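Iruddale Rainfall Notes

Daily rainfall readings from 84 garden gauges in and near Iruddale, typed up from paper logbooks by Kanako Sekiguchi and Umesh Garg. One CSV file per gauge, amounts in millimeters. 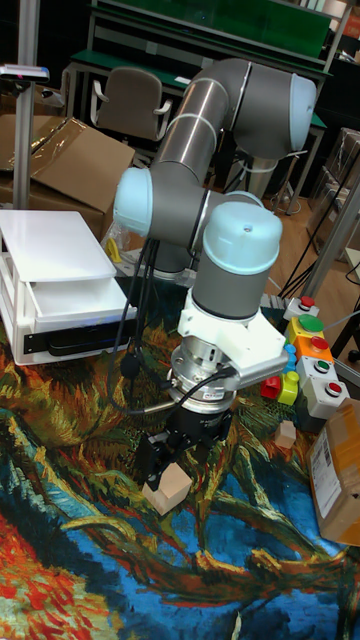
Blank cells mean no reading was taken – they are not zeros. Gauge 68 was moved in September, so its file has 2 parts. Trace amounts are entered as T.

Known problems: several Roltbridge logbooks have water damage and some dates are guesses. Send corrections to Nayeli Alvarado.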